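Washbasin Cleaning FAQ
Vutwood Bathroom Help Pages

How often should I clean the basin?
Once a week is enough for most homes. If someone shaves or washes paintbrushes in it, wipe it down the same day.

What are the black dots near my drain?
Usually toothpaste residue, makeup, soap scum or mold. Dots that smear under a wet finger are surface dirt. Dots that stay put need a few minutes under a paste of baking soda and water.

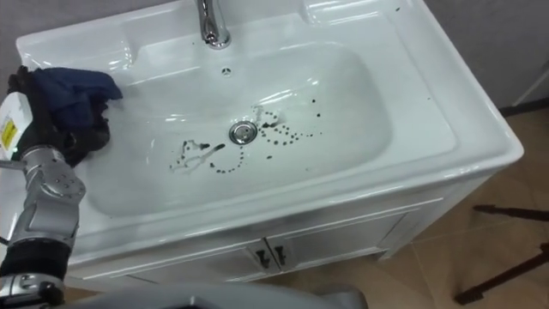

Noeline McAlister wrote to us that mascara was her worst offender, and that dish soap shifted it faster than any bathroom spray she had tried.

Dish soap is fine on glazed ceramic. Rinse it off well.

What kind of cloth should I use?
A soft cotton or microfiber cloth. Don't use steel wool or the green side of a kitchen sponge. Wet the cloth, wring it out, and work from the back wall of the bowl down to the drain.

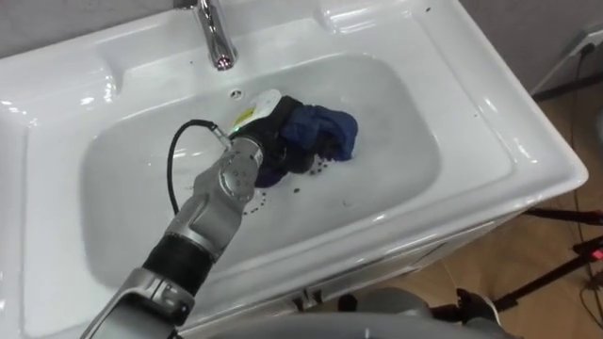
Go over the bowl twice and rinse the cloth between passes. Do the overflow hole last with an old toothbrush, then run the faucet for a minute.

Can I use bleach?
Only diluted, and never with vinegar or an ammonia cleaner. Keep it off chrome.

Why does the bowl still look gray after wiping?
Most often the cloth was dirty and spread a thin film. Start again with a clean one, then buff the bowl dry.

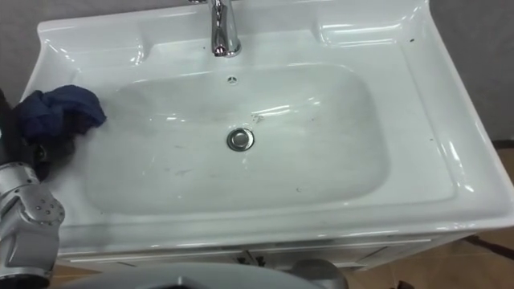
Ceramic basin with gray smudges and specks on the floor of the bowl.

Does the stopper come out?
Many lift or unscrew by hand. Check the leaflet for your model before pulling.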